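We use cookies to keep this site working and to count visits. Accept all | Manage preferences

Trerkbridge bench notes, May, entry 79

Morning. Back on kitchen chores after the Boros demo. Same question as all spring: would I leave the arm alone with a sink's worth of plates and go to lunch? Not yet.

Dish rack first. The black one with the open dividers is staying, the old wire rack is retired. Plates stand up properly in it and the wrist camera can find the slots. Ran the unload policy from Ono with no changes. Pulling a plate that stands close to upright is fine now. A plate that leans hard is still trouble, because edge-on it reads as a thin curve and the grasp comes in at the wrong angle. Had 5 bad approaches on leaning plates before I stopped and lowered the speed.
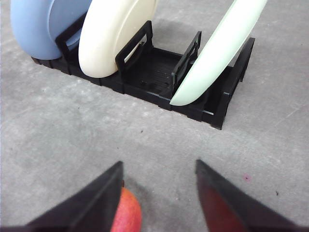 Putting plates back in is slower. It took 4 minutes to load 2 plates, and one of those minutes was the planner going back and forth over which slot to use. A person does the whole rack in less time than that. Destmont says their version picks the nearest open slot and commits. Worth copying, even if it picks badly once in a while.

Fruit is easier than I expected. The fingers close on an apple without much tuning. Force limit is still set low and I would like to keep it there until we try something softer, like a peach.

Lighting matters more than the notes from last month say. With the blinds open the pale plates wash out against the gray surface and the depth gets patchy. Closed them at 2 pm and left them closed.

To do:
- log the plate angle with each failed grasp
- ask Ono for the slot weights
- new pads for the fingers
- rerun loading with the nearest-slot rule, same plates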